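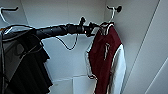 Lumeck opened its truck plant in Kultau to visitors on Thursday, and I was at the gate well before nine in the morning, coffee in hand, with a list of questions about reach trucks that I'd been saving up for months. I run the trucks and racking side of a small warehouse and I don't get out to see where the machines are made nearly often enough. The first stop was the harness shop, where the wiring for the masts and drive units gets built, and I could have stayed there all morning! Anyone who has ever had to replace a chafed mast cable will know why. Spiral wrap goes over a lot of their cable runs, and a slim cable left hanging in a loose U would be tied back before it got anywhere near a moving mast. They had a board of worn returns on the wall, each one tagged with the hours on the truck, and I recognized at least two kinds of damage from my own workshop.

From there we walked through to the mast line. The channels arrive already rolled, get welded on big rotating fixtures, and then go across to a bay where the rollers are shimmed by hand. I had always assumed that part was automated. The fitter slid the inner mast up and down with one palm, stopped, pulled a roller, swapped a shim and tried again. When it was right you could hear it was right — the whole thing ran up with a soft hiss and no knock at the top.

The drive unit area was noisier and we were given headsets so we could hear the guide. Lumeck buys in its motors but cuts its own gears, and the test cells at the end of the row run every unit forward and reverse under load before it goes near a chassis. The guide was very good on this and didn't mind being interrupted. I asked about regenerative braking on ramps and got a proper answer, with a sketch on the back of the visitor map.

Lunch was in the canteen (lentil soup, excellent bread), and then came the part most people had signed up for: the driving. They had laid out a course behind the dispatch hall with a ramp, a narrow aisle and a stretch of deliberately bad concrete. I took out the new Pokitero reach truck, and I'm still grinning. The seat sits lower than on the model we run, the view through the mast is much more open, and the truck slows itself in the curves so gently that I only noticed on my second lap. Lifting an empty pallet into the top beam took me almost 9 tries on the old demo truck at last year's fair. On this one I had it on the second.

I did have one gripe. The fork tilt and side shift are on the same little lever now, and with gloves on I kept nudging one when I wanted the other. A couple of the other visitors said the same, and the woman running the course wrote it down.

The last stop was Okafor, the battery firm that rents the building next door and supplies the lithium packs. They showed us a rack of packs on charge, all sitting at 82 percent, and explained that they ship at that level and leave it to the customer whether to fill to 100 every night. For a single-shift site like ours they suggested short top-ups at break times. I'm going to try it on one truck before I move the whole fleet over.

If you're thinking of going to the next open day, wear safety shoes, even though they lend out toe caps. The toe caps are terrible. Parking is on the grass behind the dispatch hall, and the driving slots go quickly, so put your name on the sheet before the tour starts.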